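A Plain Table Is Enough for a Play Kitchen

Most of the money spent on play kitchens goes into the cabinet. The cabinet has a molded sink, a faucet that doesn't run, two or three doors on light hinges, and a painted burner. The food is an afterthought, often a bag of pieces thrown in at the end. I think this is the wrong way to divide the budget. A flat table, a few dishes, and well-made food will get more use, cost less to maintain, and take up less floor.

I have bought and repaired equipment for the play library in Waltevham through three rounds of replacement. The first round was a full Graso cabinet with an overhead shelf. The hinges went first, then the oven door, then the back panel, which had been stapled. The second round was a smaller Montes unit, better built, with a work surface too narrow to set a plate down beside a pan. The third was a table.

The table is 107 cm long and 69 cm deep. It has no shelf, no sink, and no printed burner. It cost 165 less than the Graso cabinet even after we added dishes, and the difference went into food.

The color of the surface matters more than the catalogs suggest. Play kitchens tend to come with wood grain, checked tile, or a printed countertop with vegetables already on it. Small pieces disappear against a pattern like that. White is dull to look at in a catalog and very good to work on. A red object on white can be found from across the room, and so can a pale one if it casts any shadow at all.

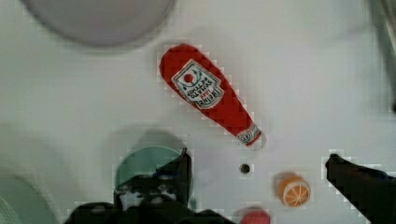
Ketchup bottle on its side, teal-green plate at lower left.

Bottles are a useful test of a play set. A good one is recognizable lying down, from any angle, by shape and color before the label is read. A wide base, a narrowing neck, a red body, and a white label with a tomato on it will do the job. The small print adds nothing for a child who can't read, though I would still keep it. Labels are part of what food looks like in a kitchen, and a set made up entirely of fruit and eggs leaves out the whole category of things that come in containers.

The same argument applies to dishes. Sets with every plate in one color are easier to sell and harder to use. If the plates differ in color and size, they can be asked for by name: the gray one, the teal one, the big one. A child setting a table needs to tell one from another quickly, and an adult giving an instruction needs words for them. Matching sets also fail badly. Lose one plate from a matched group and the set is broken. Lose one from a mixed group and you buy another plate.

On depth, I would take a round bowl over a divided tray every time. A bowl holds whatever is put in it. A tray with molded compartments tells the child where the carrot goes, and the activity is over once the carrot is there. The Handthorpe boxed sets use this kind of tray and it is my main complaint about them. The food itself is decent.

The appliance is where I expect disagreement. Cabinet makers build the oven in, usually low, with a door that opens into the child's knees. A countertop appliance is better. It can be moved to one end of the table, turned to face the user, or taken away. A compact toaster oven has the parts that matter: a door with a handle, a clear panel to look through, and knobs in a group. A microwave shape is acceptable, but the door swings sideways and needs clearance on one side, so on a table 69 cm deep I prefer a front that takes up less of the surface when open. Whatever is used, anything that has ever been a working appliance should have its cord removed and the opening closed off before it goes near children. 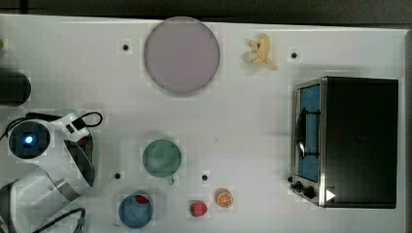

How should play food be cleaned between groups?
Hard plastic pieces can go in warm soapy water and then dry on a rack. Soft or fabric pieces should be surface wiped, and washed only if the maker's tag allows it.

Cleaning is another point in favor of the table. A flat surface with no trim is wiped in one pass. Cabinets have seams around the sink insert, a channel under each door, and knobs with a gap behind them, and all of these collect dirt. Our cabinet took 21 minutes to clean properly. In practice it was cleaned properly before inspections.

There are objections. One is storage, and it is a fair one. A cabinet holds its own contents and a table holds nothing. Two lidded tubs under the table solve most of it, at the price of some bending. Another objection is that a table doesn't say "kitchen" the way a cabinet does. I have less patience with this. The food says kitchen. A banana with its peel open next to a plate says it clearly enough, and the same table can be a shop counter in December without anyone having to pretend that the sink isn't there.

The last objection is height. Cabinets are built for one age range, and tables usually aren't. A table with adjustable legs fixes this, and I would pay extra for them before paying extra for anything else on the list. Locking collars are preferable to push buttons, which wear. Check them whenever the height is changed.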